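Play kitchen

A play kitchen is a child-sized model of a kitchen, used in pretend play at home and in nurseries, preschools and waiting rooms. The term covers both the furniture, usually a stove, sink and cupboards in one unit, and the smaller items that go with it, such as pans, plates, utensils and toy food. Most are made for children between the ages of 2 and 9.

History

Small cooking vessels have long been given to children, often as reduced copies of the pots used by adults. Miniature kitchens fitted out with metal and ceramic ware were made in several parts of Europe before the age of factory production. Many of these were costly and were brought out only at certain times of the year.

Tin stoves became common in the nineteenth century, and some could be heated with a small spirit burner. Later models used electric elements. Both kinds gave way to stoves that do not heat at all, with painted or printed burners and knobs that turn but control nothing. Molded plastic made large units cheap enough for ordinary households in the second half of the twentieth century. Wooden units returned to wide sale later and are now sold alongside plastic ones.

Construction

A typical unit has a counter at the height of a young child's waist, an oven with a hinged door, and a basin that lifts out for washing. The faucet is normally fixed and carries no water. Some units have a shelf or a hanging rail above the counter. Larger models add a refrigerator door or a microwave. Units sold flat are put together with screws or cam fittings, and taller ones are meant to be fastened to a wall.

Electronic units may play the sound of boiling or frying when a pan is set on a burner. The Verneck, a wooden unit made by Dimport, was sold in 2 heights with the same doors and fittings, so that the legs could be changed as the child grew. The first production run was 3,000 units.

Toy food

Toy food is made of plastic, wood, felt or knitted yarn. Pieces may be solid or hollow. Cutting sets consist of fruit, vegetables or bread divided into parts held together with hook-and-loop fasteners or magnets, and come with a blunt knife. Packaged goods are often modeled as well, including bottles, cans and cartons. Their labels tend to follow local grocery habits, and sets sold in one country may look unfamiliar in another.

Scale is rarely consistent. An egg and a whole chicken in the same set can be close to the same size, and sets from different makers are commonly mixed.

Use in preschools

Many preschools keep a kitchen corner as part of the room. Children use it to act out meals, shopping and restaurant work, and teachers use it for sorting, counting and naming foods. At the Hindundale preschool the corner is changed each June, when the stove is moved outdoors and sand and leaves take the place of toy food. The Eynon nursery uses empty grocery packages brought from home in place of bought sets.

Safety and care

Rules in most markets limit small parts in toys for children under three. Hard plastic pieces can be washed in warm soapy water. Felt is cleaned by hand, and unfinished wood is wiped with a damp cloth and left to dry.

See also: Dollhouse; Pretend play; Tea set; Toy oven 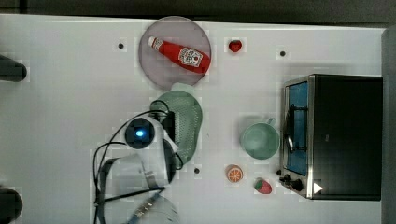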